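Unit 4 handout: Planning and budgeting for a small robot cell
Course convenor: Dwayne Kapoor
Revised 7 November 2023

Read this before the tutorial and bring a draft equipment list. It doesn't need to be tidy. The assignment template is on the course page under Unit 4, and the columns there match the headings used below.

1. What you are being asked to plan

Your group has to plan a single-arm cell for tabletop handling: picking things up from a desk, putting them in a box, moving them from one spot to another. The arm must work on furniture and household goods of ordinary size. You are planning the purchase, the room and the first year of running. You are not writing any control software in this unit.

The client for the assignment is Gellwood, a small firm that sorts and packs mixed household items and wants a test bench before it commits to anything bigger. The brief from Gellwood is two pages long and is on the course page. Some of what you'd like to know isn't in it. Write down your assumptions and number them.

2. Start with the task list

Most groups start with the arm. They find a model they like, then write a task to suit it. Markers can tell, and so can a client.

Write the task list first. For each task put down the following:

The object, with its largest dimension and its weight.
Where it starts and where it ends up.
How far the gripper has to reach, measured from where you intend to bolt the base.
Whether the gripper has to go down into something, such as a box or a drawer.
How close it comes to things it must not touch.

The fourth line is the one that changes budgets. Reaching down into an open box takes more vertical clearance than picking the same object off a flat surface. The wrist and the body of the gripper need room above the rim, and wide fingers may foul the sides before they get to the object. If half your tasks involve containers, price the gripper and its fingers for that from the start.

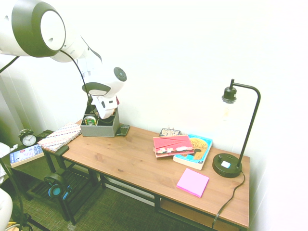
Weight is the next thing to settle. The payload figure in a catalogue usually includes whatever is fixed to the end of the arm. If the gripper weighs 800 grams, that comes off the payload before you pick up anything. Add the finger mounts, any wrist camera and the length of cable the arm has to carry with it. Groups last March forgot the cable and bracket and had to move up one arm size in the final week.

3. The equipment list

Use these headings. Put a price, a supplier and a lead time against every line. If you don't have a quote, write "estimate" beside the price and say where it came from.

Arm and controller. Check whether the controller is included, whether it runs off an ordinary outlet and how much floor or shelf space it takes up.

Gripper and fingers. Budget for one spare set of fingers at least. Soft pads wear and printed parts crack. For the assignment you may choose between the Clitari parallel gripper and the Teixeira adaptive gripper, and both data sheets are in the unit folder. The Clitari is cheaper and has the shorter stroke. The Teixeira opens wider but needs its own power supply, which has to go on your list as a separate line.

Mounting. This means a stand, pedestal or bench plate and the fixings for it. A light stand under a heavy arm will sway, and you will see that sway at the fingertips. Get the stand and the arm quoted together if you can.

Cameras and stands. One fixed view of the work area is the minimum. Put the tripod or bracket on the list too, along with enough cable to reach the computer without crossing a walkway.

Computer. Check the ports. A capable machine with too few ports ends up with a hub, and hubs cause faults that take a long time to find.

Furniture. Desk, side table, shelving. Second-hand is fine. Measure the desk height and write it down, because the reach figures in section 2 depend on it.

Test objects. See section 5.

Safety. Emergency stop, floor marking, signs and the risk assessment. The risk assessment costs staff time even if nobody sends you an invoice for it.

Freight, duty and tax. Enter these as their own lines. Don't fold them into the unit prices.

4. Space

Draw the room to scale. Graph paper is acceptable. Mark the base, the full reach circle, the desk, the power outlets, the door and where the operator stands.

Then draw the second circle, which is the reach plus the length of the gripper plus whatever it may be holding. Anything inside that circle can be hit. Walls count. So do lamps, shelves and camera stands. If the desk has to sit against a wall, show that the elbow can clear it in every position you plan to use.

Cables need a route on the drawing. Show how the gripper cable gets back along the arm and leave slack at each joint. Show the floor cables in a different colour.

5. Test objects

This line is cheap and it is nearly always too small. A cell for mixed household items has to be tried on mixed household items: paperbacks, notebooks, tins, fabric boxes, a phone, a clock, headphones, sticky notes. They differ in stiffness, shine and grip. A paperback bends when it is picked up by one edge. A round tin can roll. A phone lying flat gives the fingers very little to hold.

Buy duplicates of anything that can break or get bent out of shape. Keep a list with the size, weight and colour of each object, so that a replacement bought six months later is close to the first one. Old phones are available from the equipment store and don't need to be costed, but list them anyway at zero.

6. Running costs for the first year

Cover these as a minimum:

Operator hours
Service contract or a repair allowance
Spare fingers and pads
Replacement test objects
Data storage
Software licences, with renewal dates
Insurance

Operator hours are the largest item in most plans. Work them out from the number of sessions, and include set-up time. Putting the desk back to a known layout between runs takes longer than people expect, and it has to be paid for. The worked budget in the unit folder uses 181 operating days. You can use a different figure if you explain it.

For repairs, Druven offers a fixed-price contract and a pay-per-visit rate. Compare the two over twelve months and state the number of visits at which the contract becomes the cheaper choice. Show the working.

7. Timing

The longest lead time on your list sets the start date. Nothing else matters much until that item has been ordered. In the worked budget the arm takes 11 weeks and everything else arrives inside that time, so the room work can be done while you wait. If your gripper comes from a different supplier, confirm that the mounting flange matches before either order goes in. An adapter plate is a small cost, but it adds length at the wrist and comes with its own lead time.

Allow two weeks from delivery to first supervised run. Allow longer if the electrical work needs an outside contractor.

8. Contingency

Put 10 per cent on equipment and 15 per cent on labour. Show contingency as a separate line at the bottom. Padding individual prices will lose marks, as will spending the contingency in the plan itself.

9. What to hand in

Task list, one page.
Equipment list, on the template.
Room drawing with both circles.
First-year running costs.
Numbered assumptions.
A cover note to Gellwood of no more than 366 words, in plain language, stating the total, the start date and the one item most likely to change the price.

Quotes go in an appendix. Screenshots of supplier web pages are accepted if the date can be read. All amounts in dollars, before and after tax. One submission per group, with every member's name on the first page.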